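Progress report: Endum, a serial in short vertical episodes
Prepared by Kathleen Tierney, producer
Reporting period ending in October

Dear friends at the Skarnton Story Fund,

I always mean to keep these reports short and I never manage it, so please pour yourself something before you start. The short version is that Endum is written, most of it is cast, the first block of filming is done, and we are a little behind on the edit and a little ahead on the money. The long version follows.

Where we are with the scripts

You'll remember that when you first backed us the series was a single long story chopped into pieces, and your reader's notes (very kind, very firm) said that it felt like one. Ro-un Kang took those notes home and came back with something much better. Endum now runs to 42 episodes, each made to be watched on a phone held upright, and grouped into four chapters that go out a week apart. Every chapter belongs to a different member of the household, so viewers who only ever catch the grandmother's chapter will still have had a proper story with a beginning and an end. The mystery of who has been answering the landline is still there, I promise. It has simply moved to the third chapter, where it has more room.

The one change I should flag is the polls. In our application we said viewers would vote at the end of each episode. Ro-un found in the table read that stopping so often took the air out of the comedy, and after a fair bit of back and forth we agreed to keep voting for the ends of chapters only. I think this still meets what we promised you under audience participation, but if you feel otherwise please call me and we'll talk it through.

Casting and crew

Kyung-hwa Bae is playing the mother, and I can't tell you how pleased we are. She came to us from the stage and was nervous about acting to a lens held so close, and for the first morning she played everything to the back row out of habit. By lunchtime she had brought it right down, and her scene on the stairs is my favourite thing we've shot. Jae-in Gil is directing all four chapters, which was not the original plan. We had hoped to give the last one to a first-time director through the Mangundap mentorship, but the dates wouldn't line up, and we have moved that placement over to the behind-the-scenes episodes instead. The budget line is unchanged.

Sound is with Daichi Kikuchi, who has been patient with us and with the neighbour's leaf blower.

Filming and the look of the series

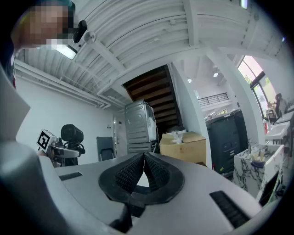
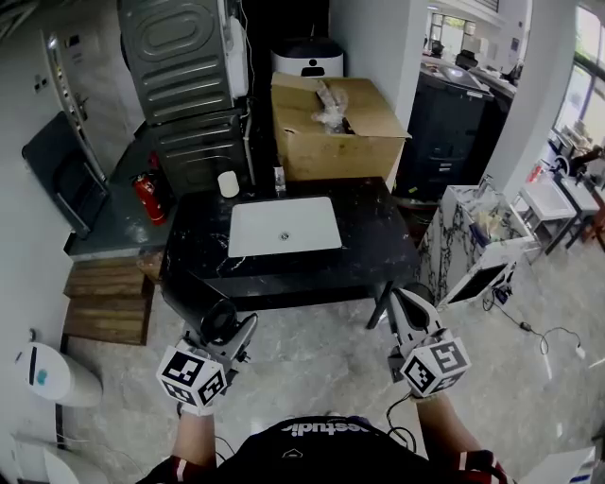
The bathroom scenes are the part of the script that has changed most since my last report, and they are the ones I'm most excited to show you. So much of the household's gossip happens at the sink, with somebody brushing their teeth and somebody else waiting for a turn, and an upright picture suits two people squeezed side by side wonderfully well. Jae-in's first tests used a pale counter, and on a phone turned up to full brightness it glared so badly that your eye went to it before it went to the actors. We are now looking for a dark top along the lines of the one in the second picture, black with white veining, with a white rectangular basin set into it so that there's one bright shape for the toothpaste and the lost earring to be found against. The earring will need to be a bigger one, too, after Kyung-hwa's test with a small stud that simply vanished on screen.

The kitchen and hallway scenes are finished. We lost one evening to a burst pipe on the street and made it up by starting early on the Wednesday, and I'd like to put on record how cheerful everyone was about a 5 a.m. call in the rain. What remains is the bathroom, the garden and the long phone call in the fourth chapter, which Ro-un insists should be played in one take. I have learned not to argue with her about these things.

The edit

This is where we're behind. Cutting for such short running times has been slower than I budgeted for, because a joke that lands nicely in a wide shot can need quite different timing when it's only a face. We have 10 episodes locked and a good many more in rough shape. Captions are being written alongside the cut, as we agreed, and I'm glad we did it that way, as several lines have been rewritten once we saw how they read on the screen.

Audience

We held a small preview at the Istaver in Skarnton and gave out 100 seats, all of which were taken, some by people who told me they never watch anything on their phones and had come for the company. They laughed in places we hadn't expected and went very quiet at the end of the first chapter, and when we asked for a show of hands on what the mother should do with the letter, an argument broke out that carried on into the foyer. I was delighted. Two comments came up often enough that we've acted on them: the opening titles were too long, and the brothers were hard to tell apart. The titles are now much shorter and the younger brother has had a haircut.

Money

Spending is slightly under for the period, mostly thanks to borrowed costumes and a generous rate on the lights. I would like your permission to move the saving into editing, to bring in a second pair of hands for the third and fourth chapters. The revised budget is attached with the changed lines marked.

Coming up

We finish filming first, then lock chapter one and send it to you before anyone else sees it. After that comes the music, which I haven't said a word about here and which deserves a letter of its own. If any of you would like to visit while we're shooting the garden scenes, you'd be very welcome, and there will be soup.

With warm thanks,
Kathleen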